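What the Work Table Taught Us: Care of a Shared Wooden Top in a Student Workshop
Severyn Panasiuk and Brock Després

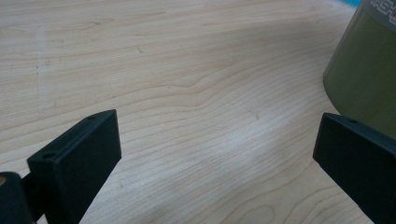
Materials and Surfaces

1. Why we chose a table

Our course asked each pair to study one ordinary object and to write how it is used, how it gets damaged and how it could be kept better. Other pairs took a chair, a door handle and a kettle. We took the big table in the Dramham workshop, because we were sitting at it when the task was given and Brock had just put his elbow in some glue.

The top is pale, with a finish similar to maple. We write "similar to" on purpose. There is no paper from the purchase and we did not want to cut a sample from a table that other students need. Our tutor, Owen, thinks it may be maple veneer. We could not decide this from above, and the edges are covered by a strip, so the question stays open in this report.

2. The grain

When I came to this study I looked at a table as a flat thing and no more. After two weeks I know this one quite well. Near the middle there is a band where the lines bend up and then become flat again, like a small wave that has stopped. In another part the lines go close together and look like thin brown stripes on the lighter wood. Brock calls this part "the corduroy" and the name stayed with us for the whole project.

The grain matters for cleaning. We found it is easier to wipe along the lines than across them, and any sanding must go along them too. With a wavy grain this is not simple, as the direction changes while your hand is moving. On our practice board, which was an offcut with straight grain, we had no such trouble, so the practice board was perhaps too easy.

3. How the table is used

The workshop is open for all years. People draw on the table, cut card, glue models, repair bicycles (this is forbidden, but it is done) and eat lunch. We put a sheet of paper on the wall for 20 days and asked everyone to write what they did at the table and if they used a mat or a cover. We received 376 entries. Some were jokes and we kept them in the count, as it was hard to say which were jokes.

The most common activity was cutting, and the second was eating. Less than half of the people who were cutting wrote that they used a mat. The mats live in a cupboard at the far end, behind the spray booth, and we believe this is the main reason. One first-year student wrote, "I did not know there are mats." She was not the only one.

4. Marks and dirt

We divided the marks in four groups: dirt that lies on top, stains in the finish, scratches, and colour changes. The first group is the largest and the least serious. Small dark specks can be a crumb, a bit of graphite or a real fault in the wood, and from standing height you can't tell the difference. We learned to try first with a fingernail, then with a damp cloth, and only after that to write it down as damage. In our first list we had not done this, and several of our "damages" went away with the cloth. That list is in the appendix anyway, as Owen asked us to keep our mistakes.

The colour changes were harder. There is a pale streak going up and down on the left side, very faint, lighter than the wood next to it. We have discussed it more than anything else in the project. My opinion is that something was taped there for a long time and kept the light away. Brock's opinion is that someone scrubbed with a strong cleaner. We could not prove either of them. The light in the workshop is soft, and when you move your head the streak nearly disappears.

5. Cleaning trial

We did the trial on offcuts and not on the table. We used plain water, water with a little dish soap, and a wood cleaner from Kivine that was already in the cupboard. For pencil and finger grease, the soap water was good enough. For dried white glue, a plastic scraper held very flat did more than any liquid. The Kivine cleaner left the surface shinier, and this was not liked by the people who draw, as they had the lamp reflecting in their eyes.

We did not test strong solvents. The safety form for them took longer than our project.

6. What we recommend

Move the cutting mats to the shelf under the table. Put one cloth and one plastic scraper on a hook next to the sink. Wipe along the grain, with a cloth that is damp and well squeezed. Do not tape drawings directly on the wood for more than one day.

Refinishing the whole top was priced by a local shop, Zurico, at 2,570 dollars. We do not think it is necessary this year. The department can look at it again in November, when the new students have been at the table for some weeks.

7. Remaining work

The underside was not examined. Brock went under with a flashlight once and reported chewing gum, but we made no proper record of it. We would also like to repeat the wall sheet with the mats in their new place, to see if more people take them.

Report handed in 21 Mar 2024. The appendix with the first list and the wall sheets is in the workshop binder.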